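Ticket 1089: Label printer at Rutdale site drops off network after idle period
Status: Resolved
Opened: July 12, 2021
Category: Network / Printing

Reported problem
Canteen stock labels stop printing after the printer has been idle for a while. Queue on the Arnstead print server shows "Offline" with jobs held. Power cycling the printer clears it until the next idle period.

Environment
Printer on wired Ethernet, DHCP reservation, address ending .89
Access switch Lumon, port 18, moved from port 2 in June
Queue type: standard TCP/IP, SNMP status enabled

Log
Pinged printer while queue was offline. No reply. Link light on at both ends.
Checked DHCP. Lease valid, reservation matches the MAC on the config label. No duplicate address found.
Replaced patch cable between printer and wall jack in the dining area. Fault returned after around 10 minutes idle.
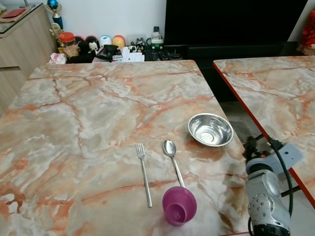
Turned off SNMP status on the queue. The queue then stayed "Ready" but jobs still timed out, so the status flag was correct and the setting was put back.
Compared port 18 with port 2. Port 18 has Energy Efficient Ethernet enabled, port 2 does not. The port template was changed on all Lumon access switches and port 2 kept its old config.
Disabled EEE on port 18 and bounced the port. Printer answered ping at once. Left idle over lunch, test label printed on first attempt.
Re-enabled EEE to confirm. Fault came back. Disabled again.

Cause
Printer network card does not wake correctly from low power idle on the link. Firmware is the latest available for this model.

Resolution
EEE disabled on port 18, config saved to startup. Held jobs deleted and reprinted by site.

Follow-up
Same printer model is in use at Marwat. Check port settings there before the template is applied. Separate ticket to be raised.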